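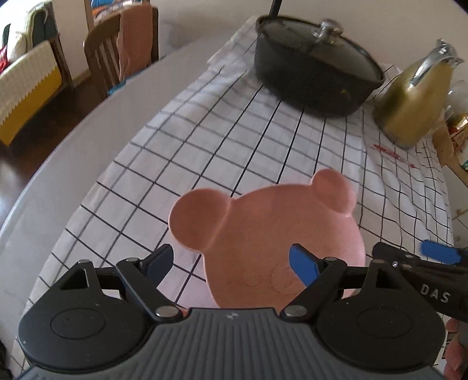 The good practice guide for hand-held gripper work is drafted, and most of what I want to tell you about this time is how we got there. When I last wrote to you in May we had a list of headings and a lot of opinions. Now we've got a proper document, 11 pages, which people at all three sites have been using while they moan about the wording. The rule that has caused the most talk is the one on how you hold things: close the pads on the sides of the object, keep the fingers off anything you'll want to recognise later, and stay low over the table until you know you've got it. A pink bear's head held just above a checked cloth, a pad on either side and both ears clear, is the sort of hold I mean. Fares Zein wanted it written as a measurement in millimetres. I said people would spend all day with a ruler, and we settled on "low enough that a drop wouldn't matter".

So, where are we against the plan? You funded us for five things and I'd say three are finished, one is close and one is behind. The finished ones are the handling rules, the checklist for setting up a room, and the short form people fill in when something goes wrong. The training session is nearly there. The behind one is the labelling standard, and I'll come to that.

The room checklist changed more than I expected it to. My first version asked for a bare table, and Mayuree Suksawat at the Okthorpe site (very politely) sent it back covered in notes. Her point was that we're writing rules for work in ordinary homes, and ordinary tables have a pot on them, or a jug, or a cloth that's rucked up. If we clear everything away we end up with good practice for a place where no one lives! So the rule now says to leave household things where they are, move anything hot, sharp or full to the brim, and take away medicines and post with names on it. That last bit came from the Flistarard families, who were very clear about it, and I'm glad we asked them.

We also added a section on two grippers working at one table, which wasn't in the bid at all. The rule is simple enough: one leads, the other waits at the side until the first has let go or asks for help. It sounds fussy on paper. Once people have tried it a few times they stop thinking about it, and the Ginting team now do it without being reminded.

On use so far, we've had 763 sessions logged under the draft rules and 40 problem forms sent in. I read every one of them. Most were small - pads that had worked loose, a cloth that slid when someone pulled an object towards them, a session begun before the household had signed the sheet. That third kind bothers me most, and I've moved the consent check to the top of page one, in bold. I've also put in a line about checking the pads and the pivot screws before you start, which Fares had been asking for since forever.

Now the labelling standard. We said we'd have one agreed way of naming objects and actions across the sites, and we haven't. Okthorpe write "pick up", Ginting write "grasp and lift", and Tumach (our records system) accepts both and treats them as different things. I underestimated how attached people get to their own words. I've booked two half days to sort it out with everyone in the room, and I'd like to move a little of the unspent travel money across to pay for them. Could you let me know if that needs a form?

For the next stretch I want to finish the labelling, run the training with the newest starters and get somebody outside the project to read the whole guide cold. If you have a person in mind for that, I'd love a name. The current draft is dated 19 Oct 2022 and I'll send it over separately, with the problem forms in a spreadsheet and the names taken out.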